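Where Do Old Computers Go? A Study of Throwing Away and Fixing in Wemport

Project report, second-year Environment and Society module
Kavitha Varma, Myroslav Lytvynenko and Moataz Abou Zeid
Handed in August 13, 2006

1. Why we picked this

All three of us grew up in houses with a cupboard full of dead electrical things. Kavitha's family had two old monitors under the stairs, and Myroslav's father kept every keyboard he ever owned in case one came in useful (one did, once, and we still hear about it). When we were asked to choose a local question for the summer project, we wanted to know what people in Wemport do with a computer when they stop using it, and why so many of them do nothing at all.

We thought this would be a small, tidy topic. It grew and grew! By the second week we were reading about copper prices and shipping rules and arguing over what counts as "broken", and we had to cut a whole section on mobile phones to get finished in time.

2. What we did

We wrote a paper questionnaire with two pages of questions and put it through 2000 doors in four parts of the town: the Harbour streets, Stustberg, the new estate past the bypass, and the flats near the station. People could post it back or drop it in a box at the library. We got 557 back, which our tutor told us was very good for something that came through the door with the pizza menus.

We also talked at length with people who handle old machines for a living. Rutilio Alvarado runs the repair shop on Huerta Street and let us sit in for two afternoons. Abundio Chávez is in charge of the small electricals bay at the Rolano tip, and he answered every question we had and then rang up the next day with more he had thought of.

The questionnaire was not perfect. Question 6 asked "Do you own a computer you do not use?" and many people wrote in the margin that they used it "a bit" or "for the children's games". We should have tried it out on a few neighbours first. Moataz wants it on record that he suggested this.

3. What people told us

The biggest surprise was how many homes are simply storing old machines. Of the forms we got back, 66 per cent said there was at least one unused computer in the house. Spare rooms and lofts were the favourite places, then garages. One lady in Stustberg keeps hers in the airing cupboard because it is dry in there and she feels it will be looked after.

We asked why they had not got rid of it. The commonest answer was worry about what was on it: photographs, letters, bank details. People had heard that deleting a file does not really remove it, and they were right to be careful. Next came not knowing where to take it. A good number of people thought the Rolano tip would charge them, but it takes household computers free of charge. After that came money. A machine that cost a month's wages six years ago is hard to put in a skip, even when it is worth next to nothing now.

We loved the long answers. People wrote about the computer their daughter did her exams on, or the one bought with a redundancy payment. We had expected facts about rubbish and got a lot of family history, and we have put the best of these (with names removed) in Appendix B.

4. What is worth saving

Rutilio's view is that most of the computers carried into his shop have one thing wrong with them. A power supply goes, or a fan clogs with dust and the machine shuts itself off when it gets hot, or the memory has worked loose. He charges a small fee to look and is often able to put it right the same day. What sends people to buy a new one is speed. They feel the machine has got slower, and extra memory would usually help, but the shops in town would sooner sell them a whole new box.
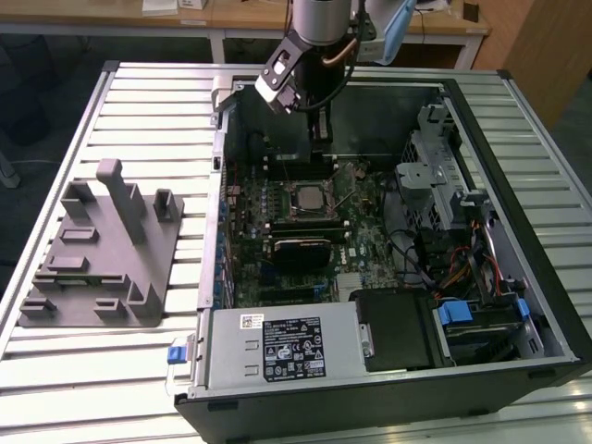
He also strips the ones that are past saving. Drives, memory and cards go into labelled drawers for later repairs, and screws go into old jam jars by size. The steel from the cases goes to the scrap dealer with the bundled cables, which fetch more than the steel does because of the copper. Circuit boards have to be sent further off. They contain small amounts of gold and also lead in the solder, so they need proper treatment, and he saves them up until there is a full crate.

Kavitha took apart her family's old machine under his eye and was thrilled to find it needs little more than one screwdriver. We would recommend this to anybody who is curious, as long as it has been unplugged first and they leave the power supply and the monitor alone. Those can hold a charge for a long time.

5. At the tip

Abundio gave us his weigh sheet for March, when the Rolano site took in 3325 kilograms of computers, screens and printers. Screens made up most of the weight, as the old glass ones are terribly heavy. He says the spring is always busy, with people clearing out and moving house.

What bothered us, and bothers him too, is that once a machine goes into the cage it is waste in the eyes of the law. Nobody may take it out again, even if it would start up perfectly well. He has seen computers come in with the manuals still taped to the side. If there were a shelf before the cage, where a working machine could be set aside and checked, some of these could go to homes that have none. On our forms, plenty of families in the station flats said they had no computer and would like one, while people a short bus ride away had two in the loft!

6. What we suggest

First, the council should print a plain leaflet saying where old computers can go and that it is free. We have drafted one (Appendix C) and the library has agreed to keep a stack on the front desk.

Second, there should be a wiping day. People would bring their machine, watch the drive being wiped or have it handed back to them, and then leave the rest for repair. Rutilio has offered his shop for the first one if the college can find him some helpers.

Third, the tip should try the shelf. Abundio has the space for it, and he has already measured up.

7. What we would do differently

We would start the interviews earlier and write fewer questions. We would also ask about age, since we suspect older people keep their machines for longer but have no figures to show it. Typing in the forms took far more time than we had planned, and Myroslav did more than his share of it, for which the other two are grateful.

We had a great summer doing this. Moataz has since fixed his aunt's computer with a second-hand power supply from the Huerta Street drawers, and Kavitha's cupboard under the stairs now has room for the hoover.

Appendix A: The questionnaire
Appendix B: Longer answers
Appendix C: Draft leaflet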